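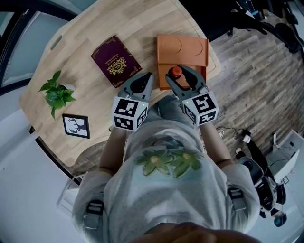 Usari asks: our club at Cistport is recording the cap task for the student challenge, with a gripper in each hand. We've got 200 takes and the policy still fumbles the red cap nearly every time. Do we simply need more, or are we doing something daft?

Tagged: Student projects, Grippers
2 min read

Tangate
Welcome, and well done on getting this far! More takes will help (we ended up with 3000), but do look at your pace first. Ours were terribly rushed to begin with — everybody wanted to be quick — and the closing of the jaws was over in a blink. Slow right down near the cap, pause, then close.
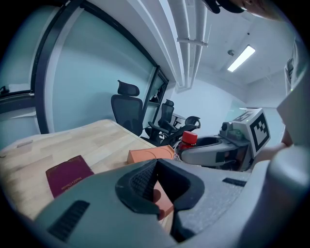
After that, shift things about between takes. A few inches is plenty to start with, and let different people have a go, as we all hold our wrists differently. We threw out any take where a marker was hidden for long, which left us with 2870, and I don't miss the others one bit.
Helpful: 32

Yilma
Check your jaw pads, ours were worn. Otherwise what Tangate said.

Share · 3 comments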